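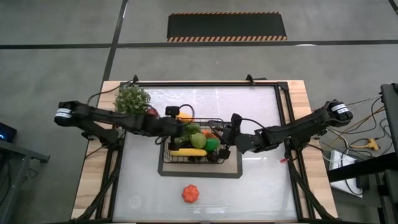
Martens 来信说，水果篮这个题目他看了两遍，还是不明白为什么需要讲一个小时，因为在他家里，买回来的东西倒进篮子就结束了，最下面的那一个什么时候坏，就什么时候知道。

四月　文：Veerle Mulder

讲稿备注：一只篮子怎么装，怎么摆
（Kovusberg 生活讲座，星期一晚上场）

开场，先读 Martens 的信。读慢一点。读完以后停一下，让大家笑，然后说：他讲的最后一句，就是我们今天晚上的题目。最下面的那一个，我们平时看不见。

自我介绍要短。我的中文是成年以后学的，量词有时候会用错，请大家原谅。上次在 Randov 讲的时候，我把“一串葡萄”说成“一条葡萄”，后来有一位听众很客气地在纸条上给我改正。今天我把量词都写在备注里了：一串葡萄，一根香蕉，一根黄瓜，一个苹果，一只篮子。橘子可以说“个”，也可以说“只”，我说“个”。

报名的人是194位，比我想的多很多，后面几排可能看不清楚讲台上的小东西。所以讲到摆放的时候，我要把话说完整，不能只说“放在这边”“放在那边”。

第一部分：篮子（12分钟）

我自己最喜欢长方形的黑色铁丝篮。圆的篮子很漂亮，可是放在靠墙的台面上，四个角的地方都浪费了。长方形的可以贴着墙放，长的水果也有一条直边可以靠。香蕉沿着长边放，就很安稳。

铁丝篮的优点是通风，从旁边也能看见里面。缺点我也要说：铁丝会在软的水果上压出印子。桃子、熟的李子，放一个晚上就有一格一格的痕迹。在 Randov 有一位女士建议在篮底垫一块薄的棉布，我回家试过，效果不错，但是布要常常洗。厚毛巾我不推荐，它会把潮气留在下面。

有人会问在哪里买。我的这种是在 Darker 买的，很普通，别的店也有差不多的。请不要在这里讲价钱，上次讲了价钱以后，提问时间全部变成了讨论价钱。

买的时候看两个地方。第一，篮口的边要圆，用手指慢慢摸一圈，不应该有刺手的铁丝头。第二，把篮子放在平的桌子上，按一按四个角，看它摇不摇。摇的篮子装满以后还是会摇。

篮子的大小：很多人买得太大。大的篮子看起来空，人就会一直往里面装。我家里两个人，买一次水果大概吃四五天，用中等的篮子就够了。

（喝水。）

第二部分：先拿出来，再放进去

这一部分是最重要的，请不要赶时间。

我的做法是每个星期一次，把篮子里的东西全部拿出来，在桌子上摆开。桌面要浅色的，浅色的桌面上，什么东西流了汁、掉了皮，马上能看见。篮子放在中间不动，水果放在它的周围。东西之间留一点距离，互相不要碰到。

拿的时候，一次拿一个。这句话要说两遍，因为大家都喜欢两只手一起抓。一次拿一个，手指能感觉到它是硬还是软，有没有哪里陷下去。葡萄要从梗的地方提起来，不要抓果粒。黄瓜从中间拿。带叶子的橘子不要拉叶子，叶子下面的那一小块皮最容易破，破了以后很快就会发霉。 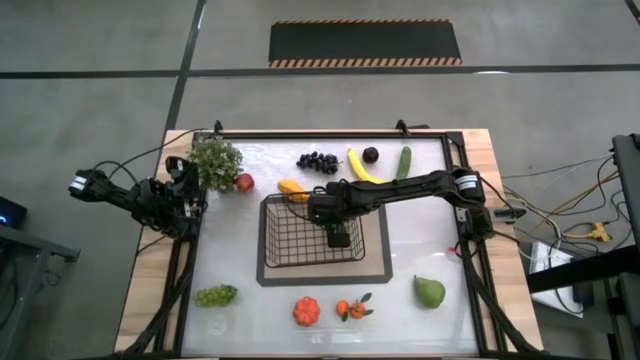 摆开以后，下一步是分组。我分三组：今天和明天要吃的，可以再等几天的，不应该住在这只篮子里的。

第一组放在离自己最近的一边。熟的香蕉、软的梨、已经开始掉粒的葡萄，都属于这一组。梨要特别小心，它从里面先软，外面看起来还很好。用大拇指在梗的旁边轻轻按，如果那里软了，今天就应该吃。

第二组是苹果、橘子这样的。苹果很耐放，可是它会让旁边的水果熟得快，香蕉也一样。所以如果家里有还没有熟的梨，可以故意把它和苹果放在一起；如果梨已经熟了，就让它们分开。这一点大家多半听说过，可是听说过和每天做是两件事情，我自己也常常忘记。

第三组，大家会有不同意见。我认为黄瓜、青椒和苦瓜不应该长时间放在水果篮里。它们怕干，旁边有苹果的时候，黄瓜也容易变黄。但是我知道很多家庭喜欢把蔬菜和水果放在一起，颜色好看，做饭的时候也方便拿。如果是当天晚上就要用的，没有问题，可以放。请不要批评这样做的听众。

葡萄的位置也要讲一讲。深紫色的和浅绿色的葡萄，我都放在最上面，买回来先不洗，吃之前再洗。一串太大的可以剪成小串，最多300克一串，一个人拿去吃刚好。剪刀放在篮子旁边，不要放在篮子里面。

（如果这时候有人问冰箱：请他等到最后。）

第三部分：装回去的顺序

重的和硬的先放，轻的和软的后放。听起来很简单，但是人的手总是先拿最近的那一个。所以我们刚才分组的时候，最近的是最软的，这里就发生了矛盾。我的办法是装的时候走到桌子的另外一边，或者把篮子转过来，从远的一组开始。

具体的顺序我这样写，可以照着念：

苹果、硬的梨、大的圆的东西在底下，一层，不要两层。
橘子放在苹果中间的空隙里，叶子朝上。
香蕉放在长边上，弯的方向跟着篮子，两头不要顶到铁丝。
李子放在能看见的地方。李子小，颜色深，掉到下面就找不到了，我在篮底找到过一个已经干了的李子，谁也不记得是哪个月买的。
葡萄最后放。

装的时候，东西放到底再松手。不要在篮口松手，让它自己掉下去。水果碰伤的地方当天看不出来，要过一两天才变成褐色，那个时候我们就会怪卖水果的人。

装到篮口下面一点就停。如果还有剩下的，用一个浅盘子另外放，不要堆成山。堆成山的篮子拍照很好看，但是拿了上面的一个，旁边的三个都会滚。

现场练习：请前排的两位上来，一位从左边，一位从右边，一起装同一只篮子。规则是不能说话。通常他们会同时伸手去同一个角，大家都很高兴。练习以后问他们，香蕉是谁放的，为什么放在那里。答案没有对错，我只是想让大家注意，我们每个人的手有自己的习惯。

第四部分：摆在桌子上

前面讲的是为了吃，现在讲为了看。这一部分可以轻松一点。

篮子不需要站在桌子的正中间，可是如果站在正中间，周围就要空一些。如果桌子上有盆栽，我把盆栽放在远的一个角，不要挨着篮子。湿的土和水果不是好朋友，浇水的时候也不方便。

大的装饰品，比如南瓜，放在篮子的外面。真的南瓜太重，假的南瓜会占掉半只篮子。放在前面一点，篮子放在后面一点，桌子就有了远近。南瓜旁边再放一两个小橘子，颜色很接近，大小差得很远，我觉得这样比较有趣。叶子不要剪掉，橙色的旁边有一点绿色，整张桌子都会精神。

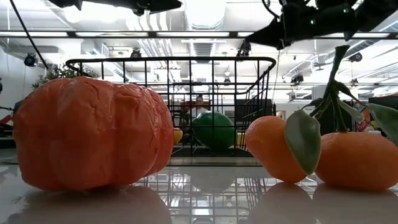 图3　南瓜和小橘子在前，铁丝篮在后

亮面的桌子会有倒影，这是好处，也是麻烦。手指印、水点，全部都看得见。摆之前用干布擦一遍，摆好以后不要再擦，因为一定会碰到东西。

篮子里面也可以只放一个东西。一个圆的、绿色的，放在篮底中间，从格子里看过去很安静。我第一次这样摆的时候，家里人问我是不是忘记买菜了。可是过年过节的时候桌子上东西多，有一个地方空一点，眼睛可以休息。

高度也要讲。我们布置桌子的时候是站着的，从上面看，觉得很整齐。客人是坐着的，从旁边看。所以最后一步一定是坐下来，在每一把椅子上坐一坐，看看高的东西有没有挡住对面的人的脸。大的南瓜常常会挡住小孩子。

第五部分：提问

上次在 Randov 收到的问题，准备好答案：

问到冰箱的：葡萄吃不完可以进冰箱，香蕉我不放，皮会变黑，里面还可以吃，但是孩子不愿意吃。

问到小飞虫的：先检查篮底，再检查垫布。多数时候是一粒掉下去的葡萄。把篮子拿到水龙头下面冲，铁丝交叉的地方用旧牙刷刷，完全干了再用，不然会生锈。

问到苦瓜变成橙色还能不能吃的：那是熟了。没有坏的话可以吃，比较软，也没有那么苦，里面的籽外面有一层红色的东西，是甜的。我的婆婆喜欢，我不太喜欢。

问到称重的：有一位先生每次都问一只篮子应该装多少。我家的厨房秤上次显示653克，可是那天篮子里只有几个橘子和一根香蕉，不能做标准。请他看空间，不要看重量。

如果还有时间，再回到 Martens 的信。他在信的最后写，他的篮子是妈妈留下来的，很深，看不到底。我想给他的建议是，不用换篮子，底下放一个倒过来的浅碗，篮子就变浅了。碗要选轻的。

结束以后：收两只篮子、棉布、剪刀。水果请前排带走，橘子先拿走叶子已经掉了的。

本网站使用 Cookie 来改善您的浏览体验。继续浏览即表示您同意我们的使用方式。　接受　|　设置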